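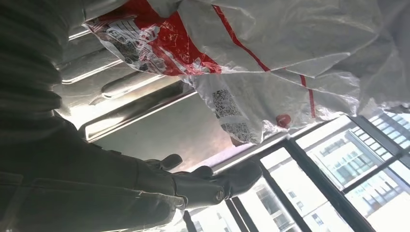
A white plastic bag with red printing.

News > Press Releases > Store News
About Stores Recipes Press Contact

FOR IMMEDIATE RELEASE

Proka Grocery to End Plastic Bags at the Checkout and Open a Bag Swap in Every Store

CLINDHOLM, Apr 19, 2026 -- I've been running the Proka stores long enough to know that people will forgive me for moving the cereal, but they will not forgive me for messing with the bags. So I wanted to write this announcement myself and get it out early. Starting in July, all 14 Proka grocery stores will stop giving out thin plastic bags at the register. You'll be able to bring your own, buy a sturdy one from us, or take one from the new bag swap by the front doors, and the swap costs nothing!

We've tried the whole setup at our Clindholm store since last fall, and I spent plenty of afternoons bagging there so I could hear what people thought of it. They told me. Some of you were thrilled, some of you were annoyed, and one gentleman wanted to know what on earth he was supposed to line his bathroom trash can with. (Fair question, and I'll get to it.)

How the swap works

Each store is getting a wide set of shelves just inside the entrance. If you've got clean bags piling up at home, drop them there. If you've walked in without any, take what you need. You don't have to sign up, you don't need a Proka card, and you don't have to bring anything back, although we'd love it if you did. Canvas, nylon, quilted, the freebie from a dental conference -- we'll take them all as long as they're clean and the handles hold.

During the trial, customers in Clindholm left 638 bags on those shelves. I kept a tally on a clipboard because our accounting office didn't believe me. My favorite was a striped beach bag big enough to hold a Thanksgiving turkey and everything that goes with it, which went home with somebody new within the hour. I still look for it when I'm in the parking lot.

Plastic bags can go in the swap too. We'll have a separate bin for them, and they're free to take, so if you like having a few around for cat litter, wet swimsuits or that bathroom trash can, help yourself. Please shake out the onion skins first. Bags that are torn or sticky should stay out of the bin, and please keep them out of your curbside recycling as well unless your hauler has told you it's okay. Ours won't take them loose.

The new bag

We're also going to sell a bag of our own, made by Brasent, a sewing shop that has been turning out work aprons and tool rolls on the east side of Clindholm since before I could drive. I went over there with a sack of canned tomatoes and asked them to build something that could carry it up three flights of stairs. The first version was very handsome and hurt my hand. The second one had wider straps and a flat bottom, and we stopped there.

It's heavy cotton with the straps stitched all the way under the base, and you can throw it in the washing machine with your towels. It will shrink a little the first time. Hang it up to dry if that bothers you. The price is $5, and that's what it'll cost at every store. If a strap comes loose, bring it to the service desk and we'll send it over to Brasent for a repair at no charge. You might wait a couple of weeks to get it back, so grab something off the swap shelf in the meantime.

Customers who pay with food assistance benefits will get two of the new bags free during the month of July. You won't have to ask for them in front of the line. They'll be offered at checkout along with your receipt, and our cashiers have already heard from me on how I'd like that done.

Bread, flowers and other fussy things

Stergiou, the bakery that has the counter inside several of our stores, is making the change along with us. Loaves will come in paper, and you can bring your own cloth bread bag if you'd prefer. Stergiou has asked me to pass along that warm bread needs to cool before you close anything up around it, and that sliced rye does best in a bag you can fold over twice. I'm a heel-of-the-loaf person and it never lasts that long at my house.

The small clear bags in the produce section are staying for now. I know that's going to get me letters. We looked at a few replacements and didn't love any of them -- the paper ones gave up under wet lettuce, and the mesh ones were lovely but let the green beans poke through. We'll keep looking. If you want to skip the produce bags, go right ahead and put your lemons on the belt naked. Our cashiers don't mind at all.

Meat and fish will still be wrapped at the counter the way they are today. Please give those their own bag for the ride home, and wash that one more often than the others. Frozen food travels best packed together, so put the ice cream next to the peas and they'll look after each other.

What happens to the bags we already have

We're going to use them up. There are still cases of them in our back rooms, and throwing them out to make a point seemed silly to me. Stores that run out before July will switch over early, and stores that have some left will put them in the swap bin. After that we won't be ordering any more.

Online pickup orders are changing too. We'll bring your groceries to the car in crates and load them straight into whatever you've got in the trunk. If you've got nothing, we'll use boxes from the stockroom. Banana boxes are the best ones, by the way, and I say that as somebody who has moved apartments with them.

Come to the kickoff

Our Clindholm store will host a swap day on the first weekend in July, with Stergiou handing out samples and Brasent running a mending table for bags that need a stitch. The first 300 shoppers through the door each get a new cotton bag on us. Kids can decorate theirs at the tables out front (fabric markers, so please don't dress them for church). Bring the pile from under your sink!

I'd like to hear how it goes at your store, good or bad. There's a comment box at every service desk and I read the cards on my drive days -- parked, I promise.

About Proka

Proka is a family-owned group of neighborhood grocery stores with its headquarters in Clindholm. Each store carries fresh produce, meat, dairy and pantry goods, with Stergiou bakery counters at selected locations.

Media questions can be sent through the Contact page. Reporters who'd like to visit the Clindholm swap shelves are welcome any day during store hours and should ask for the manager at the service desk.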